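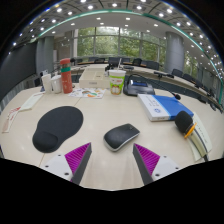
One reader of the previous edition objected that a chapter on room acoustics should start with the sound source and leave the furniture for later, on the grounds that a table makes no noise. The objection is fair as far as the order of the physics goes. The order used in this chapter follows the order in which a designer normally receives information: the room and its fixed surfaces come first, then the large furniture, and the talkers last.

Search this book Enter keyword Go

Chapter 5
Speech in Meeting Rooms

5.1 Scope

Chapter 4 dealt with sound in large halls, where the distance between talker and listener is long and the audience itself does much of the absorbing. Meeting rooms differ in three respects. The listeners are also the talkers, so no single position can be treated as the stage. The room is often used with only a few people in it, and the absorption they bring is small. Finally, many meetings include people at the far end of a call, and a microphone is less forgiving of reflected sound than a pair of ears in the same room.

The chapter covers rooms used for unaided speech and for speech picked up by table or ceiling microphones. Sound leakage between rooms is left to Chapter 6. Noise from air handling is mentioned only where it limits the range of levels at which speech can be understood.

5.2 Direct and reflected sound

Sound from a talker reaches a listener first along the straight path between them. Reflections follow from the table, the ceiling, the walls and the floor. Those that arrive soon after the direct sound are heard as part of it and generally help. Those that arrive late cover the start of the next syllable and generally do harm. No sharp line separates the two groups, and the working limit used in a calculation should always be stated with the result.

The table reflection is usually among the earliest. A hard tabletop lies close to both mouths and ears, and the path by way of the table is only slightly longer than the direct path. For listeners this is mostly harmless. For a microphone placed a short distance above the surface it can cause comb filtering: at some frequencies the two arrivals add, at others they cancel, and the voice takes on a hollow quality. Setting the microphone flush with the surface makes the path difference very small and moves the first cancellation above the range that matters for speech.
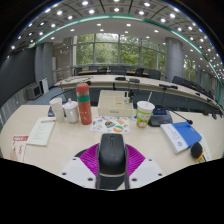 The plan shape of the table also affects where people sit and which way they face. Along a straight table, those on the same side speak past one another, and a talker turned toward one end is heard less clearly at the other. The loss is greatest in the high frequencies, where the voice is most directional and where most consonants carry their energy. A curved table lets more of the seats face one another and reduces this loss, at the cost of a larger floor area for the same number of seats.

Curved walls are a separate matter. A concave wall focuses reflected sound, and if the focus falls near head height the result may be a strong late reflection at a few seats and none at the rest. Treatment should be applied to the concave surface first, before any general absorption is added to the ceiling.

5.3 Worked case: the Erka offices

The Erka offices have a floor area of 1,325 square meters, a small part of which is given over to meeting rooms. In the largest of these the measured reverberation time in the middle frequencies was roughly 600 milliseconds with the room unoccupied. Users at the far end of calls reported that speech was tiring to follow — users in the room did not.

The difference is explained by the microphone distance. The ceiling units stood well beyond the critical distance, the point at which direct and reflected sound are equal in level, so the far end received mainly reflected sound. Two remedies were compared. Option 1 added absorbing panels to the rear wall. Option 2 left the room unchanged and moved the microphones to the table. The calculation for each is set out in 5.4, using the surface data in Table 5.1.

Related sections
Absorption data for common finishes
Case notes: Zarell lecture rooms
Case notes: Rekex open-plan floor
Measuring reverberation in small rooms
Problems for Chapter 5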